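Last updated February 10, 2026

Janwood writes and mails postcards for small computer consulting firms. These are the questions we get most often from owners who are thinking about a first mailing.

## Before you order

**How many cards should I send the first time?**

The minimum order is 200 cards. Most one-person firms start with 400, split into two drops of 200 to the same list. We don't recommend a larger first order. If the offer needs work, you want to find out on a small run.

**Do you supply the mailing list?**

Yes, or you can bring your own. Our lists are bought through Callier and filtered by zip code, number of employees and line of business. If you bring a list, send it as a spreadsheet with the company name, contact name and full street address in separate columns. We remove duplicates and addresses that fail the postal check, and we send you the rejected rows so you can fix them.

**Which businesses respond best?**

Offices that have computers on every desk and no IT person on staff. Dental practices, small law offices, accountants and property managers are typical. Retail shops and restaurants tend to have a vendor tied to their register system, and they answer less often.

**Can I mail to my current clients too?**

You can, but use a different card. A client who already pays for monthly support does not need an introductory offer and may ask why the new people get a better price.
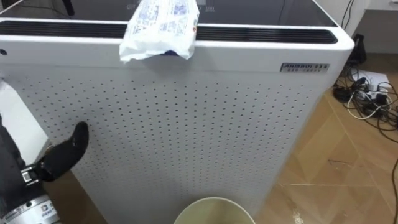
*White air purifier with a slotted vent across the top.*

## Writing the card

**What should the offer be?**

Something small with a clear end. A backup check, a one-hour network review or a written list of old equipment all work. "Call us for all your IT needs" is not an offer. The reader has no idea what will happen after the call or what it will cost.

**Should I list my certifications?**

One line at most. Put them on your website and use the space on the card for the offer, your phone number and the area you cover. If you only serve Mestside and the towns next to it, say so on the card.

**Do I have to show a price?**

No. If the first visit is free, print that, along with how long it lasts. If it is paid, a flat price does better than an hourly rate.

**Who writes the text?**

You fill in a short form and we send a draft within 2 business days. Two rounds of changes are included. After that we charge for changes to the text, though corrections to phone numbers and addresses are always free.

## After the mailing

**How soon will the phone ring?**

Calls usually begin a few days after delivery. Some 20 days is a fair time to wait before you judge a drop. Late calls do come in from people who pinned the card to a board and forgot about it until something broke.
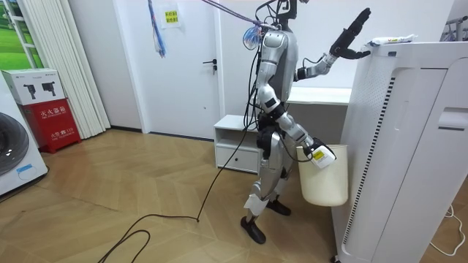
A reader wrote to tell us that this wait is too short for accountants, and that the calls from a December mailing did not arrive until the tax season was over. We agree that the trade matters. If your list is mostly accounting firms, avoid the months before the filing deadline altogether.

**How do I track which calls came from the card?**

Ask every new caller how they found you and write it down the same day. You can also rent a separate phone number that forwards to your own line. Customers who use Raju for ticketing can add a "postcard" source tag and run a report on it at the end of the month.

**Should I follow up by phone?**

Yes, if you have the time. Call a part of the list about a week after the cards land. Mention the card, repeat the offer and stop there. Check the do-not-call rules for your state first.

**Can I get a refund?**

Before the proof is approved, in full. After printing has started, we can refund the postage for cards that have not been mailed, but the printing cost stays with you.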